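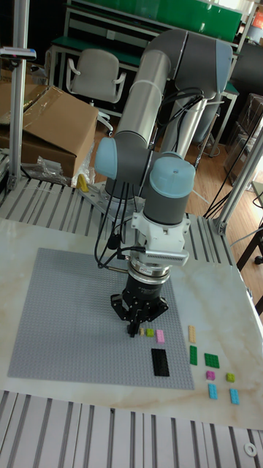 What size baseplate works for sorting loose bricks?
A large square one – gray hides the dust and shows most colors well.

Kipchumba Minja set out the pieces, a handful from a tub of some 2000. Flat black plates go down first because they are easy to line up by the studs.
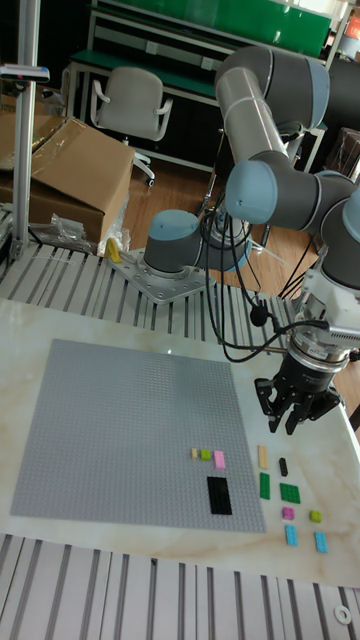
Small pieces come next, then anything long. Spare bricks stay beside the baseplate until the colors are settled – green usually takes longest. The tub goes back on shelf 7.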